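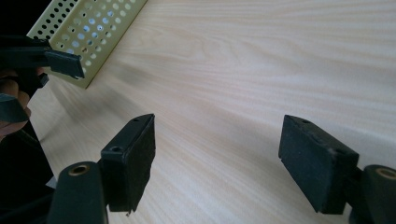
Pour relire un dialogue de nouvelle, lisez-le debout dans la cuisine, à voix haute, pendant que l'eau chauffe ! Les répliques trop longues s'entendent tout de suite - on manque d'air. Ensuite, donnez à vos personnages un objet à regarder quand ils se taisent : le plateau d'une table en bois clair, par exemple, avec ses veines qui ondulent en biais, ça occupe merveilleusement un silence.

Astuce d'Úna Lenihan, que j'adore : 13 minutes au minuteur, un seul échange, et on ne touche plus à rien avant le lendemain.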